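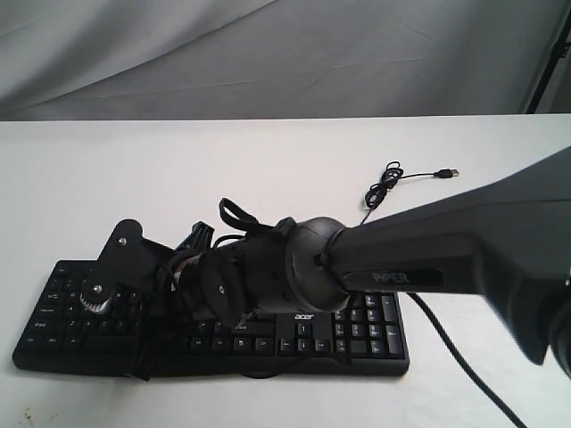 Photo: Kevin Nic Aodha

Ticket 3000 - Turar keeps dropping the office wifi

Right, so the router (the Turar one Prydderch sent us) falls over every afternoon, usually just after four. I've changed the channel, no joy.

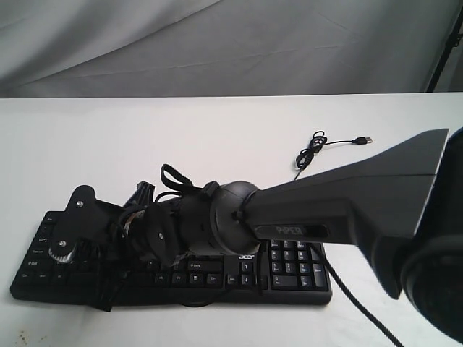 I also swapped the power lead and moved it off the filing cabinet - still dropped, and it took the printer with it! 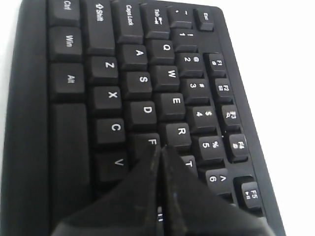 Does it drop on a cable too?
Only the wifi goes, the cable stays up at 70 meg.

Put the old firmware back last night and it's held so far. Leaving this open till December in case. 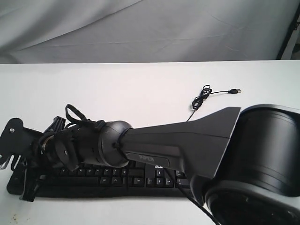 Black keyboard, white table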